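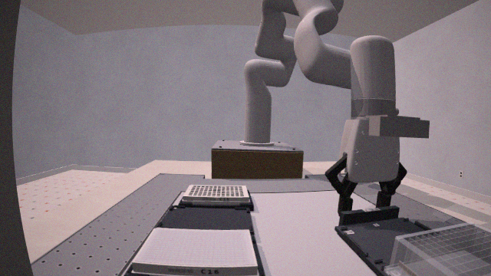

4.2 Alarm handling on board

The second part of the study concerns the alarm lists of the ships. In a modern engine control room, most messages do not ask for any action from the engineer. They are repeated, or they follow from another message which was already accepted. We wanted to know how large this share is on smaller cargo vessels, for which little has been published.

Three vessels took part, named here Sudham, Govano and Makhubela. All three have the same type of monitoring system, but the alarm limits were set by different yards. The lists were exported by the second engineer at the end of each watch and sent to us without the names of the crew.
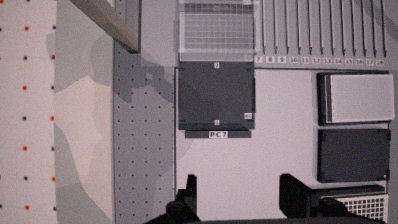
In total, 1,527 messages were kept after the test alarms in port had been removed. Each message was placed in one of three groups: action needed, information only, or repeated. Two of the authors did this work separately, and the cases on which they disagreed were decided by Boyang Jiang, who had not seen the first results.

Figure 3. Steps used to sort the alarm messages, from export to final group.

The repeated group was the largest on every vessel. On Makhubela, nearly 100 messages came from a single level switch in the bilge well, during one passage in December with heavy rolling. The limit had no time delay, so each movement of the water gave a new alarm. On Govano the same switch had a delay and gave very few messages. 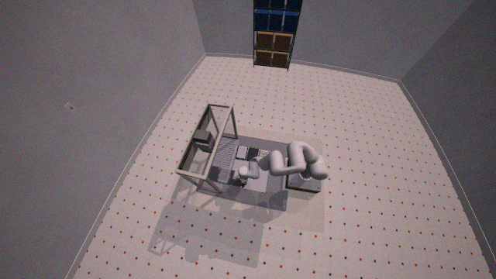

We also tried the grouping function of the Tridero software, which joins messages from the same pump or tank. It made the list shorter, but the engineers on Sudham told us that they opened the full list anyway, as they wished to see the order of the events. For this reason the grouped lists are not used in section 5, where the response times are compared.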